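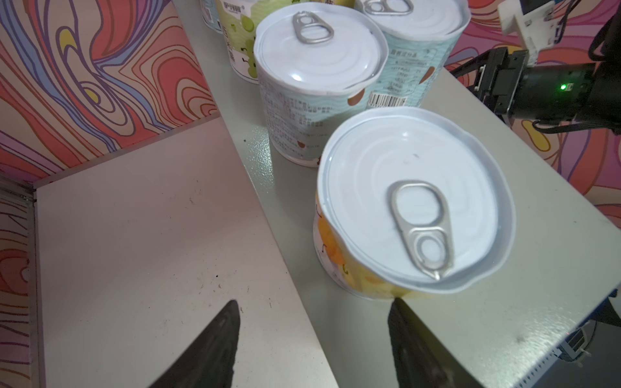
How many demonstrations do you need before it's worth training anything?

Fewer than you'd fear for a first look, and more than you'd like for anything you would show your boss. We trained on 166 episodes of one pick task and got a policy that was plainly bad in ways we could learn from. I'd do that again before collecting another pile blind.

Longer version below, with the original message quoted, as I've only just got to the bottom of my inbox.

> Hi all,
>
> We're setting up for collection at Riltham and have a bench, a two-arm rig
> and a cupboard of groceries. Plan is for 2 operators to teleoperate all day,
> same task, same objects, until we hit whatever number people think is
> respectable. Tins first because they don't roll if you stand them up.
>
> Questions: how many episodes, do you swap objects during a session or
> between, and do you keep the failed ones? We've been deleting those.
>
> Cheers,
> Riltham bench

Stop deleting the failed ones. Put them in a separate folder with an ugly name if it makes you feel better. Our most useful episodes were the fumbles where the operator missed, backed off and had another go. The clean ones taught the policy that the world is a courteous place, and the first time it arrived a centimetre to the left it closed on air and carried that air very carefully over to the bin.

On swapping: do it during the session. We ran the Abella set one tin at a time, finished the lot, and moved on to the next. Then somebody moved the lamp in October, and our model had a strong opinion about which tin went with which lamp. Now we change the arrangement every 12 episodes and the operator doesn't get to choose the layout. Left to ourselves we all put the tins where the arm likes them. I have caught myself doing it while telling somebody else not to.

Mix your heights as well. A squat tin beside tall ones is a different problem from a row of tall ones, particularly for the wrist camera, which spends the last part of the approach looking at lid and not much else. If all your lids are white with a ring pull, the thing has to get its clues from the label, and it will only bother if you've shown it enough labels. Turn them. We left ours facing the same way for the whole first batch, like a shop.

Operators: two is fine, but don't give them half the tasks each. Ours had such different styles (one swoops, one creeps) that the policy learned to swoop at soup and creep up on fruit. Trade off every hour or so and log who was driving. All day is also too long. After lunch our grasps got sloppier and the notes got shorter, until the notes column just said "ok" all the way down.

We record in Zoreck and check episodes in Bolunier before they go in the training folder. Bolunier will happily accept an episode with a missing wrist stream and say nothing, so watch a few through to the end yourself. We lost 6 sessions that way. I'd blame the software, but there's a checkbox.

As for the respectable number, I'd stop at your first hundred or so, train, watch it fail, and let the failures tell you what to collect next. If it only goes wrong on tins near the edge of the bench, you know what your afternoon looks like.

Can send our layout sheet if it's any use. It's a spreadsheet with coloured cells and the colours no longer mean anything.

--
Abella bench, second floor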